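Two-arm kits: notes on the Etmont breakfast bench

The Etmont kit is sold as a bench package: table, two arms, control software, one day of setup help. I went through the configuration sheet and the task library before looking at price. Breakfast is the task set Etmont leads with, and it covers cereal, bagels and toast.
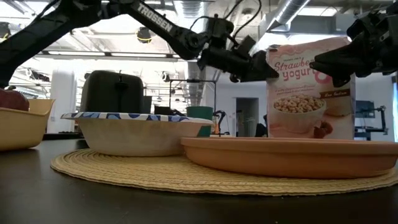 Jarlath Lenihan
Integration engineer, Clalthorpe

The arms work toward each other from opposite sides, so the reach envelopes have to meet over the dishes. A cereal box standing upright takes up a good part of that shared volume. The planner, Pindano 2, handles arm-to-arm clearance well but is slow to replan after a manual stop. I measured 19 seconds.

Crockery matters more than the manual admits. A shallow plate with a raised lip changes the approach angle for a bagel half, and a wide-rimmed bowl set close to it narrows the options again. Setup presets for both are in the library. Cable routing at the wrists is left to the buyer.
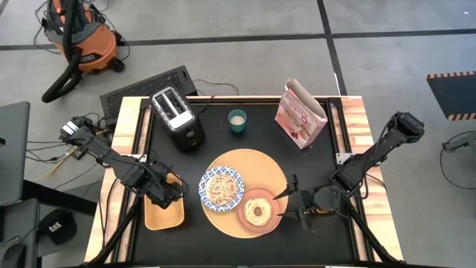

Can the kit be leased?

Etmont leases it for $319 a month, with a deposit of $2,000. Setup help is billed separately.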